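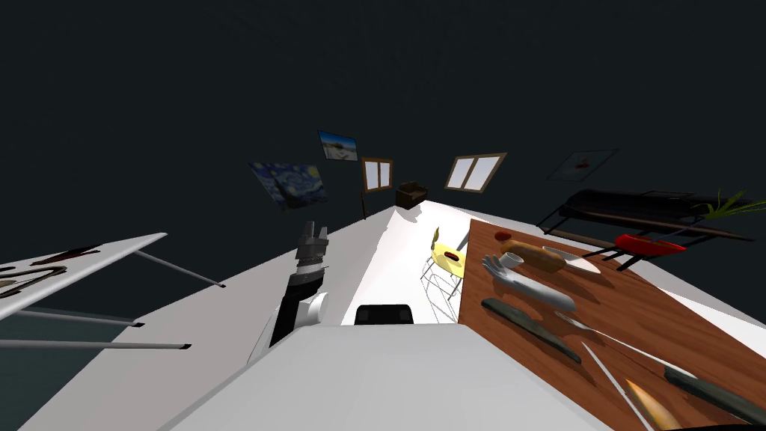 We went over to Gilbridge in April for the open day at the Petrauskas bakery, which I had been promising my sister for years. The train was 15 minutes late, so we missed the welcome, but there was still tea in the urn and a very nice lady pinned badges on us and sent us to catch up with the second group.

Our guide was Ladan Tehrani, who has worked there for 31 years and started on the packing tables when it was still only rye bread and seeded rolls. She took us through the flour store first (mind your dark coat, I didn't!) and then along to the ovens, where the smell is so good that our whole group went quiet. They bake over 170 trays on a busy night, and the sour starter came from Rulholm with the founder's grandmother in a stone jar, which they still have in a glass case by the stairs.

I had expected to be hurried along behind a rope, but we were allowed to shape a loaf each. Mine came out rather flat and my sister's was lovely, as she has mentioned several times since. We collected them at the end in paper bags and ate most of hers on the platform with a bit of cheese.

Entry was £2, children free, and there's a good ramp at the side door if you are bringing a pushchair. The shop shuts at three, so do buy your caraway loaf before the tour and ask them to keep it behind the counter for you.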